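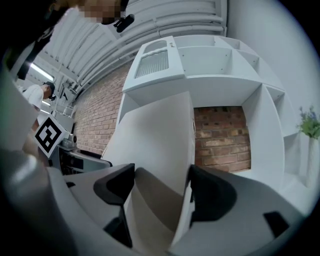

흰색 선반장, 왼쪽 위는 무늬유리 문

시저형 고소작업대 사용 전 점검표 (의견 포함)
사업장: Skarkthorpe 자재 야적장
장비 관리: Vandance 장비임대
점검일: 2023년 5월 24일
장비 번호: 242
표시 방법: 양호 / 주의 / 불량 / 해당 없음

먼저 말씀드립니다. 저는 한국어로 점검표를 쓰는 것이 아직 조금 느립니다. 용어가 현장에서 쓰는 말과 다르면 의견란에 고쳐 써 주십시오.

1. 외관과 바퀴

1-1 바퀴 너트 풀림: 양호
1-2 타이어 찢어짐, 박힌 물건: 주의
의견: 뒤쪽 오른쪽 타이어에 짧은 칼자국 모양의 흠이 있습니다. 깊지 않습니다. 9월 정기 점검 때까지 매번 같은 자리를 확인합니다.
1-3 차대 용접부 균열: 양호
1-4 포트홀 보호판 작동: 양호
의견: 상승할 때 양쪽이 같이 내려옵니다. 왼쪽이 조금 늦습니다만 끝까지 내려옵니다.

2. 유압과 시저 암

2-1 호스 마모, 기름 샘: 주의
의견: 실린더 아래 연결부에 기름이 묻어 있었습니다. 닦은 다음에 15분 동안 세워 두었고 새로운 기름은 보이지 않았습니다. 내일 아침 작업 전에 다시 봅니다.
2-2 핀과 고정 링: 양호
2-3 정비용 안전 지지대: 양호
의견: 지지대를 세우지 않고 암 사이에 손을 넣지 마십시오. 짧은 확인도 같습니다.
2-4 유압유 양: 양호 (플랫폼을 완전히 내린 상태에서 읽었음)

3. 배터리

3-1 단자 부식: 불량
의견: 흰 가루가 두 단자에 있습니다. 청소하고 단자 보호제를 발라야 합니다. 이 작업은 Vandance에 요청했습니다.
3-2 전해액 높이: 양호
3-3 충전 케이블 피복: 양호
3-4 충전 잔량: 약 40퍼센트
의견: 오전 작업에는 충분하지만 하루 종일은 어렵습니다. 점심 시간에 충전기를 연결해 주십시오.

4. 플랫폼과 조작부

4-1 난간 고정 핀: 양호
4-2 출입문 자동 닫힘: 주의
의견: 문이 천천히 놓으면 끝까지 닫히지 않습니다. 스프링이 약해진 것 같습니다. 교체 전에는 탑승자가 손으로 닫고, 잠긴 것을 눈으로 확인합니다.
4-3 비상정지 버튼 (상부, 하부): 양호
4-4 비상 하강: 양호
4-5 경사 경보: 양호
4-6 정격 하중 표지: 불량
의견: 글자가 햇빛에 바래서 읽기 어렵습니다. 표지가 도착할 때까지 사용 설명서의 하중표를 복사하여 조작부 옆에 두었습니다.

5. 기록과 예비품

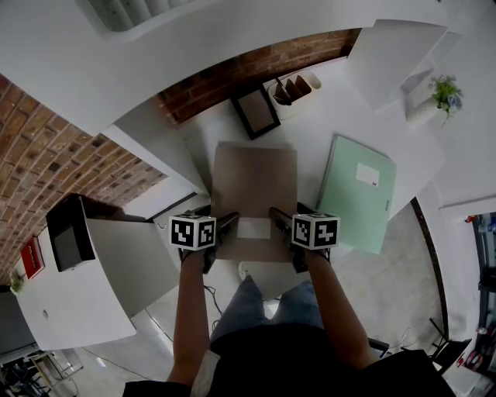 점검 기록은 장비마다 따로 보관해야 하고, 여러 장비의 종이를 한곳에 섞으면 안 됩니다. 지난번 Strachan 창고에서 두 대의 기록이 바뀌어서 정비 날짜를 다시 찾는 데 시간이 많이 걸렸습니다. 종이는 폴더에 넣고 위쪽에 장비 번호를 붙여 주십시오. 사진 속 민트색 폴더의 작은 흰 라벨 정도 크기면 충분합니다. 예비 퓨즈와 핀을 넣는 상자에도 같은 번호를 씁니다.

5-1 이전 점검표 보관: 양호
5-2 사용 설명서 비치: 양호
5-3 예비 퓨즈: 해당 없음 (임대 회사 보관)
5-4 열쇠 반납 기록: 주의
의견: 반납 시간이 빈칸인 줄이 있습니다. 서명만 있으면 누가 마지막에 썼는지는 알지만 언제인지는 모릅니다.

6. 작업 장소

6-1 바닥 경사와 구멍: 양호
6-2 머리 위 전선, 배관: 주의
의견: 북쪽 통로에 낮은 배관이 있습니다. 그 구간에서는 플랫폼을 내린 다음 이동합니다.
6-3 접근 금지 표시: 양호
의견: 라바콘 8개를 사용했습니다.

판정: 조건부 사용 가능. 3-1과 4-6 조치가 끝나면 같은 번호의 칸에 날짜와 서명을 추가합니다. 2-1에서 기름이 다시 보이면 즉시 사용을 중지하고 열쇠를 사무실에 반납합니다. Volness 현장으로 장비를 옮기는 경우에는 이 점검표를 가져가지 말고 그곳에서 새로 작성하십시오.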